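Rescombe Ranger Station Kit

Field equipment for wildlife protection units, park authorities and community conservancies

Overview

The Rescombe Ranger Station Kit is a complete set of equipment for a small anti-poaching post. It is supplied to government wildlife agencies, private reserves and registered conservancies that need to open a new post or bring an old one back into service. The kit covers shelter, radio communication, record keeping, storage of seized items and basic first aid. It does not include vehicles, firearms or ammunition, and Rescombe does not supply these under any other product line.

The kit was developed with the Gitarville Wildlife Reserve, where it was first used at a post on the northern boundary road. The reserve had found that equipment bought one item at a time often arrived in the wrong order. Radios were delivered months before the mast, and evidence lockers came without keys or mounting bolts. The kit is packed and shipped as a single consignment so that a post can be set up by its own staff on arrival.

Who may order

Orders are accepted from public wildlife authorities, licensed reserves, customs and border agencies, and nonprofit organizations working under a written agreement with one of these bodies. Private individuals may not order the kit. Organizations ordering for the first time are asked to send a copy of their registration and a letter from the responsible national or regional authority. The review is normally completed within the same month in which the papers are received.

What the kit contains

Shelter and furniture

One frame tent with a sewn-in floor and a separate fly sheet
Folding cots with removable covers
2 folding tables
Folding chairs
Canvas water bags and a gravity filter
Ground anchors for sandy soil and for rock

The tent is supplied in olive or sand. The fly sheet may be put up separately as a sunshade over a vehicle inspection point.

Radio and power

2 base radios, one in service and one in reserve
Handheld radios with belt clips and spare batteries
Sectional mast with guy ropes and pegs
Solar panels, charge controller and sealed battery
Charging rack

Radios are shipped without programmed frequencies. The customer must hold a valid license for the frequencies to be used. Programming can be done by Rescombe before shipment if a copy of the license is sent with the order, or by the customer's own technician with the cable and software provided.

Evidence storage

One steel locker with 2 locks of different pattern
Numbered tamper-evident bags in three sizes
Seals and seal register
Tags for horn, ivory, skins and live animal crates
Hanging scale and bench scale
Measuring tapes and calipers

The locker has been designed so that no single officer can open it alone. The keys are delivered in separate sealed envelopes, and it is strongly recommended that they be held by officers on different duty rosters. The locker is to be bolted to a concrete pad or to a vehicle bed. It must not be left standing free, even for a short period. A full description of the mounting holes is given in the installation guide.

Records

Patrol log books with numbered pages
Seizure forms in triplicate
Chain of custody cards
Weatherproof map case
Pencils, markers and a date stamp

Log books are printed in English as standard. French and Portuguese editions are available at no added cost. Agencies that use their own forms may ask for the paper items to be left out, and the price will be adjusted.

First aid

The first aid case is stocked for the treatment of cuts, burns, sprains and snakebite up to the point of evacuation. Antivenom is not included. It must be bought locally, as the correct type depends on the region and the product must be kept cold at all times. The case contains a card on which the nearest hospital holding antivenom should be written before the post opens.

Weight and packing

The complete kit is packed in stackable crates with rope handles. Each crate can be lifted by two persons, with the exception of the evidence locker. The total shipping weight is 1,241 kilograms, including crates. The crates may be reused as shelving once they are empty, and the lids are drilled for this purpose.

A packing list is fixed inside the lid of every crate. Customers should check the contents against the list on the day of delivery and report any shortage in writing. Claims for missing items made after the post has opened are difficult to settle and may be refused.

Installation

A post can be set up on level ground without power tools. The mast should be raised first, in daylight and in calm weather. The solar panels are then placed where they will be clear of shade from midmorning until late afternoon. The locker pad must be poured ahead of time and left to cure fully before the bolts are fixed. 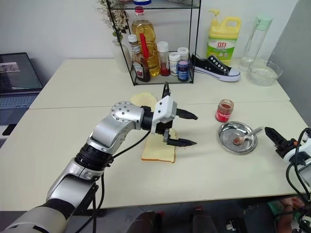 The installation guide includes a site plan showing the recommended distances between the tent, the mast, the cooking area and the vehicle gate. Agencies are free to change this plan, but the cooking area should always be kept downwind of the tent. Where elephants are present, food must be stored in closed crates and away from sleeping quarters. Several of the first posts to receive the kit added a thorn fence or a stone barrier, and this is supported.

Training

A training course is offered with every kit and is included in the price for the first group of officers. The course is taught at the customer's site or at the Allier Training Center, and covers the radios, the evidence procedure and the care of the solar equipment. Most of the time is given to evidence procedure. Cases against traffickers have been lost in court over a broken seal or an unsigned card, and officers who make the seizure are often called to explain the paperwork long afterward.

Officers who complete the course receive a certificate. The certificate does not replace any national qualification and gives no powers of arrest or search.

Optional equipment

The following items may be added to any order.

Iyengar Night Viewer, handheld, with carrying case
Trail camera set with locking brackets
Detection dog kennel panels and water trough
Second evidence locker
Bicycle patrol set with repair kit
Gate barrier, manual, with counterweight

The Iyengar Night Viewer is subject to export controls in some countries. Rescombe will advise on the papers required, but the application must be made by the receiving agency in its own name. Delivery of the rest of the kit will not be held back while an application is pending.

Warranty and spare parts

The tent, furniture and mast are covered for one year from delivery. Radios and solar equipment are covered by the same period, provided that the seals on the housings have not been broken. Damage caused by animals is not covered — this includes termites. Spare parts are kept in stock for all items in the current list and for the earlier list.

Ordering and delivery

Orders should be sent on the agency's letterhead and should state the intended location of the post, the nearest port or rail depot, and the name of the receiving office. Orders received before the end of February are included in the first shipment of the year. Customs duties and local transport are paid by the customer unless the kit has been funded by a donor under separate terms.

Donor organizations may place an order on behalf of an agency. In such cases the agency must confirm in writing that it accepts the equipment and will be responsible for its upkeep. Donor markings can be applied to the crates and tent on request. They are not applied to the evidence locker or to any printed form.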